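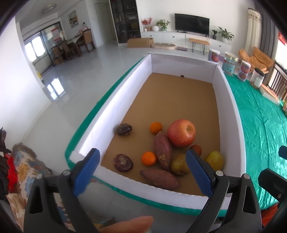 5. Recording a sorting task with the hand-held gripper

This section explains how to record demonstrations for tasks where mixed objects lie together in one shallow tray. Please read section 4 (Charging and pairing) first. The Dradeck hand tool must be paired with the Thaler recorder before you begin.

5.1 Preparing the tray

1. Choose an open tray with low walls. White cardboard is suitable. The gripper must be able to come down over the wall without touching it.

2. Put the tray on a cloth or mat so that it does not slide when the fingertips push against an object. If the cloth is shiny and gives strong reflections, turn off the nearest lamp or change to a dull cloth before a long session.

3. Place the objects in the near half of the tray and keep the far half free. Mix the sizes. For the fruit and vegetable set we use apple, tangerine, pear, sweet potato and mushroom, and we let them touch each other. A tray where every object stands alone is too easy, and the robot will later have difficulty with a full one.

4. Lay long objects in different directions. In our tray one sweet potato points along the tray and the other lies across it. The jaws must turn for each of them, and the robot learns this turn only from your hand.

5. Jars, boxes and other household things may stay beside the tray. Do not move them during an episode. Between episodes you may move them, and we recommend that you do.

Note: Do not clean the whole room for the recording. A normal living room behind the tray is good material.

5.2 Checking the fingertips

1. Look at both blue pads. The grid surface should be free of dust, juice and small pieces of skin from the fruit. Wipe with a damp cloth and let the pads dry.

2. Open and close the jaws slowly five times. The pads should meet evenly. If one pad arrives before the other, see section 8.3.

3. Check that the pivot pins are fully seated.

Caution: Keep your fingers away from the space between the jaws when you close them. The linkage can pinch the skin.

5.3 Recording an episode

1. Hold the tool above the near end of the tray with the jaws open. Wait for the short tone.

2. Move to the first object at a calm and even speed. Do not stop in the air to think. If you need to think, do it before the tone.

3. Close the jaws until the object is held, and no further. Mushrooms and ripe pears are marked easily. For a large apple, open the jaws completely before you go down.

4. Lift the object over its neighbours and put it down in the free half of the tray. Open the jaws, then rise straight up.

5. Repeat until the near half is empty. Press the side button to end the episode.

6. Mix the objects again and change their order. One set is 100 episodes.

If you drop an object, pick it up again with the gripper and continue. Such an episode is useful and should be kept. If you touched an object with your hand, mark the episode as "assisted" in the recorder menu.

Note: When you work with two tools, start both from the same recorder. Decide before the tone which tool takes the first object. The waiting tool should be held still and outside the tray.

5.4 After the set

1. Connect the recorder and open Brindumari. Episodes with a tracking score under 94 are shown in orange. View them before you delete them.

2. Write the object names in the set form. Use the same word each time, for example always "tangerine" and never sometimes "orange".

3. Replace soft or damaged fruit before the next set.

The recorder stores up to 500 episodes. When the memory is full, the tone does not sound and a new episode cannot be started.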